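Trirlow Bench Cell – Set-up Guide
Section 3: Placing the computer tower and teaching the first positions
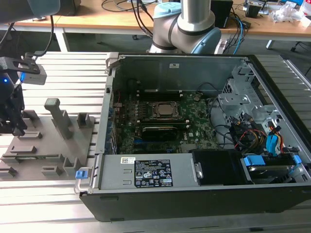 Figure 3. Tower on its side on the slotted table, side panel off, with the fixture plate to its left.

This section covers placing an open desktop tower in the cell and teaching the arm its first positions around it. It assumes you have bolted down both arms and run the Guerreiro controller self-test in Section 2. Allow 40 minutes the first time.

You will need
A scrap desktop tower you don't mind damaging
The printed fixture plate and its bolts
A steel rule, at least 450 mm
A 3 mm hex key
An anti-static wrist strap

CAUTION: Unplug the tower from the mains before opening it. Never open the power supply unit. It can hold a charge long after the plug is out, and nothing in this guide needs you to go inside it.

3.1 Placing the tower

1. Press the emergency stop and leave it pressed until step 9.
2. Put on the wrist strap and clip it to bare metal on the chassis.
3. Take off the side panel and store it away from the table.
4. Lay the tower on the slotted table with the open side facing up. The power supply should be nearest you and the rear of the case should face the fixture plate.
5. Push the chassis down at each corner in turn. If it rocks, check for a bolt head or a loose T-nut underneath.
6. Tuck the power cables in beside the drive cage so that none of them crosses the processor. Leave the SATA cable plugged in for now.

Note: Cases differ. On the Dell in Figure 3 the hard drive tray has two blue release clips and there is a blue latch at the end of the power supply. If your case uses screws here, take them out by hand and skip the latch exercises in Section 5.

3.2 Fitting the fixture plate

7. Set the plate on the table to the left of the tower, raised blocks and pegs facing up. Measure the gap to the chassis at both ends of the plate and adjust until the two readings match.
8. Tighten the bolts with the hex key. Stop when they are snug – printed parts crack if you lean on them.

Note: The tall post is the highest part of the plate and the one most often hit. Every travel height you teach must clear it with the gripper closed.

3.3 Teaching the positions

9. Check that hands, tools and the wrist strap lead are off the table, then release the emergency stop.
10. Open the Isley panel, choose Jog and set the speed to 11 per cent.
11. Drive the gripper to a point well above the tall post. Save it as HOME.
12. Drive across at the same height until the gripper is over the processor. Save it as CPU_HIGH.
13. Repeat for the drive tray and save as TRAY_HIGH.
14. Run HOME, CPU_HIGH, TRAY_HIGH and back to HOME with one hand on the emergency stop.

CAUTION: Do not teach any low positions yet. The metal edges of the drive cage can catch a gripper finger, and collision detection is off until Section 4.

If the arm stops between two positions and the panel shows a joint limit, move the tower and plate together towards the arm and start again from step 5. If you use the Broltine gripper mount, teach all three positions again whenever you take it off.

Section last revised June 8, 2022.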